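Budget for the Fingers, Then the Arm

Mon 20 May
19 shares | 7 comments

Most equipment plans for small-scale automation are written in the wrong order. The arm gets its own page, with payload, reach and repeatability set out in a table. The gripper gets a line. The fingertips, the fixtures and the hours needed to tune them get lumped under "accessories" and are the first thing cut when the total comes in high.

I have reviewed purchase plans at Skarnwood for long enough to distrust that layout. An arm is a known quantity. Two quotes for the same class of arm will differ in price and service terms, and the choice between them rarely decides whether a cell earns its keep. Contact with the part decides it, and contact happens at a pair of fingertips whose surface wears, picks up dust and has to be replaced on a schedule.
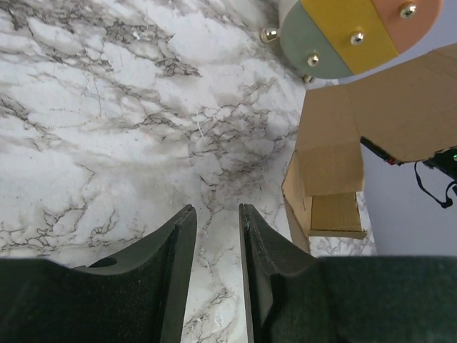

A wear schedule is easy to write and seldom written. Our January plan for the Storier cell listed no spare fingertips at all. We now carry a set at 1,000 cycles of rated life and log every change. The log takes a minute per shift. It has already shown that fingertip life varies more by part finish than by cycle count, and a budget built on cycle count alone will therefore be wrong for any shop with a mixed product line.

The second omission is test time. Vendors such as Ghoneim will quote an installation in days, and the quote is usually fair for what it covers. It covers the vendor's parts on the vendor's surface. Your own parts are shiny, round, boxed or awkwardly shaped, and each one needs trials. We set aside 60 hours for this on the last cell and used nearly all of them. On the cell before that – the Irnurari line – we set aside none, and the hours came out of production.

My proposal is plain. Price the fingertips, spares and trial hours first, for the hardest part you intend to handle. Add cable routing and a place to put the controller. Then choose the arm with the money left. If the remainder will not cover a suitable arm, the project is too small or too early, and it should wait for the next budget cycle.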